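About Nollora

Nollora is a subtitling and dubbing company for television drama and web series. Eugénie Roussel and Teresa Kurek set it up after working together on the first series of Fesiditz, and we now have a team of 20.

We work from Korean, Polish and French into English. Last year we delivered 790 episodes. 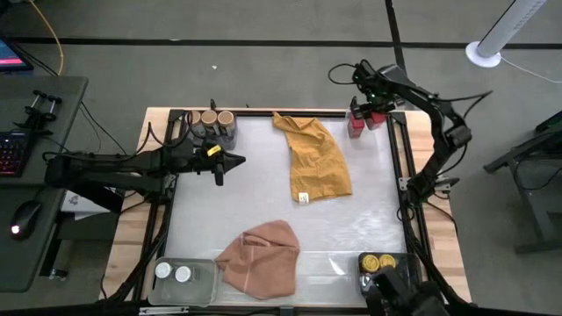 The workbench, with its butcher-block top.

Every script is translated by one person and checked by another before it goes to the actors. Teresa casts the English voices and Eugénie looks after the subtitle side. A standard episode takes 7 working days, or 6 if no dubbing is needed.

For new projects, please write to the bookings desk. Voice auditions open in January.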